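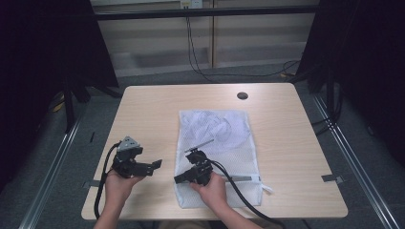
Shared laundry rooms ought to come back in blocks of flats. I have lived with one for six years and without one for twenty, and I would not willingly go back to having a machine in the kitchen.

My building has 20 flats and two washing machines in the basement. You book a slot on a sheet by the door. Mine is Tuesday evening. The running costs are split between us, and last year my share was less than I used to spend on repairs to a cheap machine that shook the plates off the draining board.

The usual objection is that people want their own things. Liesl Kälin, who manages lettings for Suvura, told me that tenants ask about a washing machine before they ask about the rent. I believe her. But they ask because the alternative they have in mind is a launderette half a mile off that shuts at seven, with a coin slot that sticks.

Small flats are the stronger argument. A machine takes up the space of a decent cupboard, and then the wet clothes need somewhere to go. In most of the flats I have rented they went on a rack in the bedroom from October to April, and the wall behind it turned black. A basement with a drying room and a proper fan deals with that.

There are drawbacks. Slots get missed. Socks go astray, though a mesh bag with a zip takes care of most of those. Karabo Ngubane on the second floor has a baby and says one slot a week is nowhere near enough, and she is right. We gave her a second, and it took three months of notes on the sheet to agree it.

Developers say the room could be let for storage instead. Ours could, and it would bring in £483 a year. Divided among us, that is about two pounds a month each. I would pay more than that to keep my kitchen quiet.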